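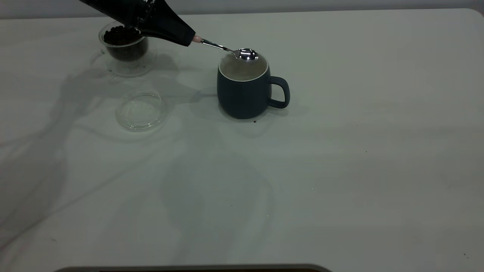

Spoon held over the rim of a dark teal mug.

Skip to content

Programs > Water > Progress reports > Plinach youth windsurf

To: Thaís Cordeiro, Gavness Fund
From: Lourenço Salgado, Plinach Sailing Base
Re: windsurf sessions, second report

Thaís, sorry this is short, typing between groups. Full spreadsheet comes with the final one.

Where we are

Sessions started on time. 30 kids signed up, mostly from the two schools up the hill, a few from Bragança who come down with a cousin or an aunt and stay the week. Beginners go out in the morning before the wind fills in, the older ones after lunch. By four it's usually too gusty on the outside for anyone under the intermediate badge so we bring them in behind the sandbar and do beach starts until pickup.

We lost most of one week to a flat spell. No wind at all, glassy. Used it for paddling, self rescue, rigging races on the grass. The self rescue stuff should have been week one anyway and I've moved it for the next intake.

Gear

The 8 small rigs from the first payment are all here and in use. Sails are good. Light enough that the little ones can uphaul without help, that was the whole problem last year. Booms less good – the clamp on the Flenimum ones slips when there's sand in it, and there is always sand in it. We rinse after every session now. Supplier is sending replacment clamps, no charge, no date yet.

Boards fine. One has a ding in the nose from the slipway, fixed with epoxy, back on the water. Still short on extra small harnesses. We share between groups, it works but slows the changeover.

Rescue boat had the fuel line done. Starts first pull now.

Money

Of the 2,000 for this period most has gone on wetsuits, boat fuel and instructor hours. Wetsuits came in over what I put in the plan, fuel under, so it nearly evens out. I'd like to shift whats left of the fuel line to harnesses if you're ok with that. Need a yes in writing, an email is fine.

People

3 instructors, same as planned. One is away for her exams in September so I'm covering the afternoon group myself. Not ideal as I'm also on the boat rota, but the parents who have their powerboat ticket have offered to take turns and I've put two of them through our own check-out already.

Not going well

Older group attendance. Strong on Friday, thin the rest of the week. Some of them have summer jobs. Thinking of one long evening session instead of two short afternoons. Will try it and tell you.

Also the changing hut roof. Leaks over the bench on the left. Not in your grant, just so you know before you visit.

Next

– harnesses, once you say yes
– evening session trial
– first crossing to the far buoy and back, intermediates only, wind permitting
– new clamps on every boom before the next intake

Receipts are scanned and in the shared folder, fuel ones are faded but readable. Call me before nine or after six, phone stays in the hut the rest of the day.

Lourenço

This site uses cookies to remember your settings. Accept | Manage

© Gavness Fund | Contact | Privacy | Back to top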